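Foro de robótica casera y de laboratorio › Aprendizaje por imitación
Tema: Reescribir las instrucciones en vez de grabar más demos. ¿A alguien más le funciona?

uzma_shaikh
Hola a todos. Llevo desde febrero peleándome con una política condicionada por lenguaje para tareas de cocina de juguete y quería contar lo que me ha salido, a ver si le encontráis el fallo (seguro que lo hay).

El punto de partida eran 695 demostraciones teleoperadas, cada una con una sola frase escrita deprisa por quien manejaba el brazo. "Plátano al plato", "mete la fresa en el bol", cosas así. La política aprendía bastante bien, pero en cuanto le cambiabas el verbo se quedaba pensando en las musarañas. Yo iba a hacer lo de siempre, grabar más, y Kirstin me convenció de probar antes otra cosa: dejar las trayectorias tal cual y reescribir el texto. Total, que acabamos con 2000 instrucciones para las mismas demos, unas escritas a mano y otras sacadas con plantillas y corregidas después una por una (qué tarde más larga, madre mía).

La mesa es la de siempre: plato grande, colador, taza, el hornillo a la derecha y la comida de juguete repartida por ahí.

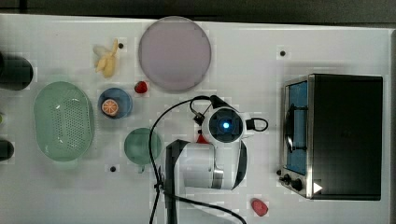
Shoaib Awan: pues yo no me lo creo del todo. Si multiplicas las frases y dejas quietas las trayectorias, lo que mides es robustez al texto y poco más. El brazo no ha aprendido ningún movimiento nuevo. ¿Habéis probado con objetos colocados en sitios que no salgan en las demos?

uzma_shaikh
Sí, y ahí tienes razón a medias. Con posiciones nuevas apenas mejora, lo reconozco. Donde sí noto el cambio es cuando hay dos objetos candidatos y la frase tiene que decidir. Antes le pedías la fruta que está junto al plato y se iba a lo que más veces había agarrado en el entrenamiento, dijeras lo que dijeras. Ahora hace caso. Evaluamos con 100 intentos por condición y 3 semillas, mismas posiciones iniciales para todos los modelos.

nusrat_k
¿Las frases de test las escribió la misma persona que las de entrenamiento? Te lo pregunto porque a mí me pasó en Flemen: unos resultados preciosos, y luego vino alguien de fuera, escribió como habla la gente normal y se nos cayó todo.

uzma_shaikh
Las de test las escribió Aqeel, que no había visto ninguna de las otras. Le pasé fotos de la mesa y le pedí que pidiera cosas como se las pediría a su hermano. Algunas son tremendas, tipo "quita eso de ahí y ponlo con la naranja". Esas las dejé en un grupo aparte porque ni yo sé qué quería.

aqeel.marwat
Se entendía perfectamente :)

shoaib_awan
Vale, lo de la ambigüedad me parece más interesante que el titular. Pero entonces cambia el título del hilo, que "en vez de grabar más demos" es vender humo. Necesitas las dos cosas. En Norko hicimos al revés, más demos y el texto igual de pobre, y se generalizaba mejor en posición y fatal en lenguaje. Encaja con lo tuyo, fíjate.

uzma_shaikh
Touché, luego miro si me deja editarlo. Os cuento un poco más del montaje, que Nusrat me lo pidió por privado. Usamos dos vistas, la cámara de la muñeca y una cenital fija. La cenital es la que más ayuda con las relaciones espaciales ("a la izquierda de", "junto a"), y se nota muchísimo si la quitas: sin ella la política acierta el objeto cuando lo tiene delante y se pierde con todo lo demás. 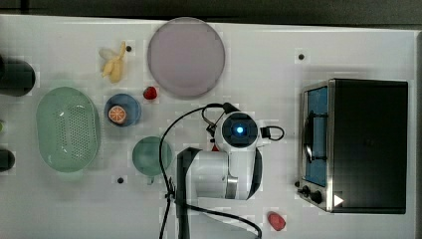
También probamos a congelar el codificador de texto y a dejarlo entrenar. Congelado va mejor, al menos con tan pocos datos. Entrenándolo se aprendía las plantillas de memoria y con las frases de Aqeel hacía cosas rarísimas. Lo que no hemos tocado es el decodificador de acciones, ese sigue siendo el que traía el repositorio de Grusten con los valores por defecto.

kirstin_h
Añado una cosa que a Uzma se le olvida: las plantillas sin corregir empeoraban el resultado. Salían frases que no casaban con la demo, del estilo "pon la taza en el plato" cuando lo que se movía era otra cosa, y con unas cuantas de esas ya se notaba. Si vais a probarlo, revisad el texto a mano.

nusrat_k
Uf, eso me preocupa más que lo de Shoaib. ¿Cuánto de la mejora es variedad y cuánto es que habéis limpiado etiquetas malas? Yo haría una condición con una sola frase por demo, pero corregida.

uzma_shaikh
Pues esa no la tenemos, y es una comparación buenísima. La lanzo esta noche con las mismas semillas y pego aquí la tabla cuando acabe la evaluación.

shoaib_awan
Y de paso una con la mitad de las demos y todas las frases, porfa. Apuesto a que se hunde.

uzma_shaikh
Apuntada también. Si no se hunde, los cafés los pagas tú.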